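Zena Mobility: Investor Relations and Reporting Manager

Location: head office, with two days a week from home
Department: Finance
Reports to: Rodica Munteanu, Chief Financial Officer
Contract: permanent, full time
Start: March, or earlier by agreement

About the company

Zena Mobility makes electric cargo scooters and three-wheelers for delivery fleets. We have 598 employees across two assembly plants, a parts warehouse and the head office. Most of our vehicles are leased to fleet customers through Oprea Leasing, a finance company in which we hold a minority stake. The rest are sold outright, mainly to grocery chains, couriers and city service departments.

Our shares are privately held by the founders, two funds and a group of current and former employees. Last year we issued our first series of convertible notes to pay for the second plant. The notes brought in a new set of investors and a new set of reporting duties, and the finance team has been handling those duties on top of its usual work. We are now hiring one person to take them over.

What the job is

You will run the company's communication with its shareholders and noteholders. In practice, half the job is writing and checking numbers, and the other half is answering questions from people who have read what you wrote. You will work in a team of three, with Cornel Iordache, who is responsible for group accounts, and Siriporn Mahawong, who handles treasury and the banks.

You will not manage anyone at first. If the company goes ahead with a second note series, an analyst position will probably be added, and it would report to you.

Duties

Prepare the quarterly investor report, from the first data request to the plants through to the version approved by the board.

Keep the register of noteholders up to date, including transfers, and work out what each holder would own on conversion under the terms of the notes.

Check the loan and note covenants every month and tell the CFO early if one of them is getting tight.

Draft announcements on funding, stake changes, plant openings and management changes, and clear them with our outside lawyers.

Arrange the annual shareholder meeting and two investor calls a year. This covers the invitations, the agenda, the slides, the minutes and the follow-up on anything left open.

Answer written questions from investors within five working days.

Collect unit figures from production and from Oprea Leasing and reconcile them. The two sets use different cutoff times, and part of your first quarter will go into fixing that.

Take investors and lenders around the plants when they visit. Expect four to six such visits a year, some of them with an overnight stay.
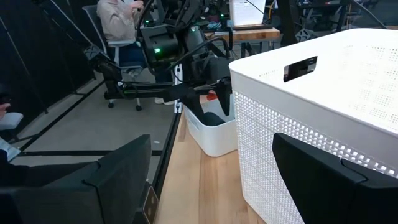

What we are looking for

At least four years in investor relations, corporate finance, audit, or equity or credit research. Experience in the vehicle industry is useful but we do not require it.

A good working knowledge of convertible instruments. You should be able to read a term sheet and explain to a non-finance colleague what happens to the share count on conversion.

Clear writing in English. You will be asked for a sample, and we will read it closely. A report, a memo or a published note is fine, with confidential parts removed.

Confidence with spreadsheets. We use Rotano for consolidation, and we will train you on it.

Discretion. You will know about funding rounds and customer contracts before most of the company does, and you will sign a confidentiality agreement that continues after you leave.

A degree in finance, accounting, economics or law is common among applicants for this kind of role. Equivalent work experience counts the same.

What we offer

A salary set according to experience. The range is given to every candidate at the first call, before any further interviews.

An annual bonus of up to 15 percent of salary, tied half to company results and half to agreed personal targets.

Participation in the employee share plan after 12 months. At present 115 employees hold shares through the plan.

Twenty-six days of paid vacation plus public holidays.

Private health insurance for you, with the option of adding family members at the group rate.

Payment of course and exam fees for one professional qualification, plus study leave.

Use of a company scooter for commuting, if you want one and have the right license.

Hours

The standard week is 40 hours. Core hours are 10 a.m. to 3 p.m. and you can arrange the rest as you like. The two weeks before each quarterly report are busier, and you should expect some evenings. Extra hours in those weeks are taken back as time off in the following month. Home working is not available during the week of the shareholder meeting.

How we hire

The first step is a 30-minute call with Lăcrămioara Lazăr from the People team. It covers your background, the salary range and your notice period.

The second step is a written task. You will get a set of made-up quarterly figures and be asked to write a two-page investor summary. It takes roughly 80 minutes, and you can do it at home at any time within one week.

The third step is an interview at head office with Rodica Munteanu and Cornel Iordache. We will talk through your written task and your past work. Travel costs are paid back against receipts.

The last step is a short meeting with Paraschiva Roman, who chairs the board's audit group. We then ask for two references and make an offer, normally within ten working days of the interview.

How to apply

Apply through our page on Workby. Upload a resume of no more than three pages and one writing sample. A cover letter is optional. Please state your notice period and whether you need a work permit.

Applications are read as they come in, and the listing will be taken down once the position is filled. Everyone who applies will get a reply. If you need any adjustment to the application or interview process, write to Lăcrămioara Lazăr through the Workby message form and she will arrange it with you.

We are not working with recruitment agencies on this position.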